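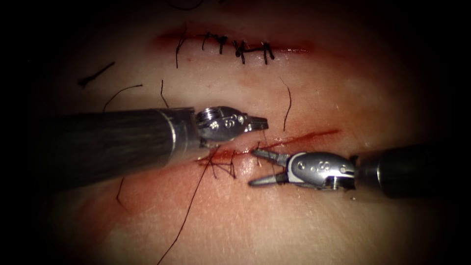

Photo: Skalumis Visitor Office

Report on a visit to the nightlife district of Kirnesent
Saturday, August 27, 2022

The Skalumis Visitor Office was invited by the harbor town of Kirnesent to attend its late-summer open evening, at which bars, clubs and beach venues receive guests from the travel trade. Our party arrived by the afternoon ferry and was received at the old customs house.

The first venue visited was Trollora, an open-air club on the south beach with a licensed capacity of 1,000 persons. The management presented the new sound barrier, completed in February, and the separate entrance for guests with limited mobility. Music on the outdoor floor ends at 2 a.m., after which guests may move to the indoor hall.

The party then proceeded to Su, a small cocktail bar above the fishing harbor. It seats 60 and takes reservations for the terrace only. The menu is printed in English and the staff were attentive, although service slowed considerably after sunset.

Night bus 104 connects the beach with the town square and the ferry terminal. Visitors should note that the stop nearest Trollora is poorly lit, and that tickets cannot be bought on board. Taxis were difficult to obtain at closing time.

The office will include both venues in its next guide to the coast. Opening hours outside the summer season have been requested from the town and will be added once received.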